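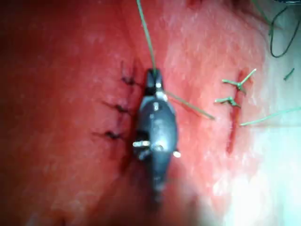 About Stamell

Welcome, and thank you for wanting to know a little more about us. Stamell is a small teaching workshop on the top floor of the old Prusley building, where people who are good at stitching show a robot how they do it — by sitting at a console, taking hold of two handles and simply getting on with the job while the instruments follow their hands.

We began when Trinidad Farías, who had spent years teaching suturing to trainee surgeons, wondered whether the same patient lessons might be of use to a machine. She borrowed a desk, talked Gert Mabuza into looking after the engineering, and the two of them spent most of that first August arguing happily over the height of the chair. (It is still a bit low, if you ask Gert.)

These days we have 45 demonstrators on our books, from retired theatre staff to people in their first year of training, and between them they have given us 1,321 recorded lessons. Every one is kept with notes on who was at the handles and what they were trying to do, the fumbled knots along with the lovely ones, as a learner of any kind gets a good deal out of watching somebody put a mistake right.

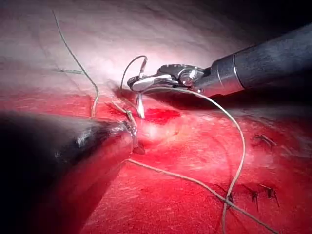

Mid-stitch, with the curved needle held in the jaws and tied stitches to the right.

Our console software is called Rolov, and we wrote it ourselves with a great deal of tea. It records the movement of both hands together with the camera views, so that a lesson can be played back slowly and talked over afterwards, which our demonstrators tell us they rather enjoy.

New demonstrators are always welcome, and you needn't have touched a robot before. We'll give you an easy first session passing a needle to and fro, then a spell at simple interrupted stitches, and you can go at whatever pace suits you. Do write to Trinidad at the Prusley address, or ring the bell and come up — the kettle is by the door.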